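Visitación Valcárcel builds her robot arm in a shared workshop in Zunville, on a bench she rents by the month. Before anything moves on the bench, it moves in a simulated kitchen she calls Plallulum. The arm weighs 6 kilograms and has cost her $670 in parts, motors excluded.

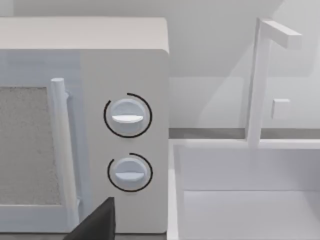 Her first working controller dates from November. It ran the wrist at 20 degrees per second and overshot on every stop. The fix was a softer current limit on the Dudás driver board – a change of one line – and a stiffer bracket at the elbow.

Contact is the harder problem. Valcárcel has logged 2,158 simulated runs, and most failures come from a fingertip touching something it should have cleared. Thin rods are the worst case. The dish rack has a row of them down the back and U-shaped loops across the floor, and a coarse collision mesh closes the gaps that a plate needs. She now models each rod as its own capsule, which slows the solver.

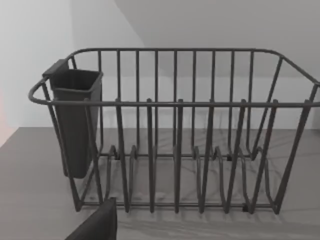
The printed fingers are next. Detance, the workshop's filament supplier, stocks a nylon she wants to try. The utensil caddy will be an early target, as its open top and plain sides are simple to model. Plates come later.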